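Sasimora project
Minutes of the maintenance and set-up meeting, Falloreo two-arm unit
Held at Urunau, August 7, 2024

1. Previous minutes

Accepted with one correction. The left wrist cable was replaced in March, and the old minutes have it down as the right. The service log already has the correct side.

2. State of the unit

The counter stood at 2,402 cycles when the unit was parked for this meeting. Both arms home without faults. The left gripper still closes a little later than the right. The delay doesn't show on cartons but it does on bottles, where the two hands are meant to close together before the lift.

Marchand has looked at the left gripper and found wear on the drive belt. The belt is within its limits but will be changed anyway at the next stop, along with the finger pads on both sides. The right pads have gone shiny at the tips. Pads are to be replaced as a set from now on and the date written on the inside of the cover.

3. Bottle task

The task stays as agreed: upright water bottles, one in each hand, carried to the fridge with the upper door already open. The unit is to hold each bottle around the body, leaving the cap clear.

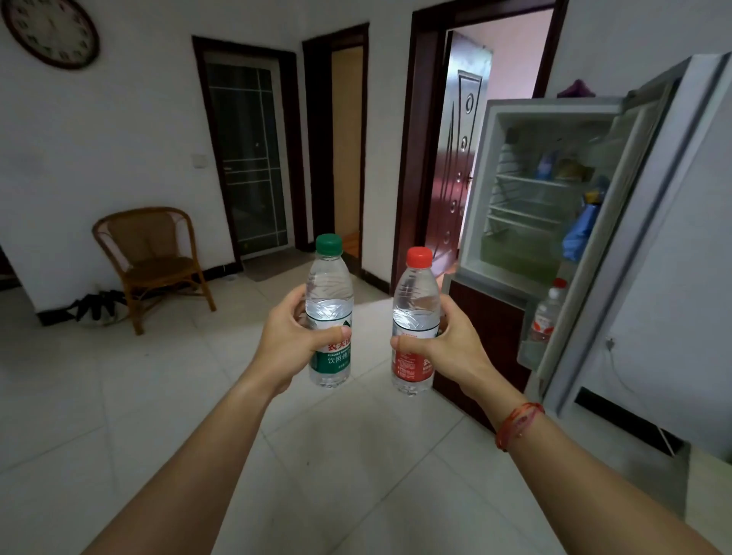 Grip force was discussed at length. The present setting dents a thin bottle if the hand stops for more than a moment. Lowering it helped, but then the left hand let a bottle slide during the turn. It was agreed to leave the force alone until the new belt and pads are on, then start from the low setting and work up. Opening width is fixed at 70 mm for both hands so that the approach is the same on each side.

Wrist angle is to be checked with a level at the start of each session. Last session's trouble with leaning bottles came from the right wrist, which had been put back one notch off after cleaning.

4. Calibration

The head camera mount was found loose and has been tightened with thread locker. Calibration has to be repeated, as the old values were taken with the mount loose. The board is to be placed at three distances, the nearest at 300 mm. Results go in the shared folder under the unit's name, not the operator's.

The base must be locked before calibration starts. The front left castor lock slips on smooth tile and Marchand will quote for a replacement. Until it arrives, use the rubber wedge.

5. Fridge position and shelf heights 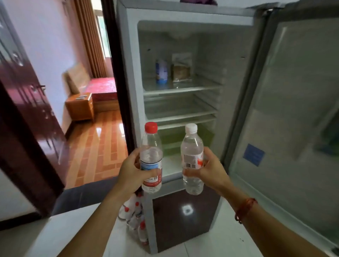
Shelf heights in the set-up file are still those of the old fridge and need to be measured again. The measurement should be taken at the front edge of each shelf and again at the back. With the middle and lower shelves empty, as they are now, there is room to bring both bottles in side by side, so the middle shelf will be the first target and the top shelf will be left out of the program for the time being. The door opens to the right, and the right elbow needs a keep-out zone along it. The freezer door underneath is glossy enough to throw back the ceiling light, so depth readings in that area are to be masked.

Approach speed inside the compartment is to be held at half the normal rate until the new heights have been tested.

6. Routine care

Joint covers are to be wiped with a dry cloth after each session. No spray cleaner near the wrists. Grease interval stays at 50 running hours. The emergency stop is to be tested before power goes to the arms, and initialled in the log.

7. Actions

Marchand: belt, pads and quote for the castor lock.
Urunau workshop: calibration, shelf measurements, keep-out zone and depth mask.
Both: grip force trial after the belt change.

8. Next meeting

To be set once the belt is fitted. The spare power supply was not discussed and is carried over.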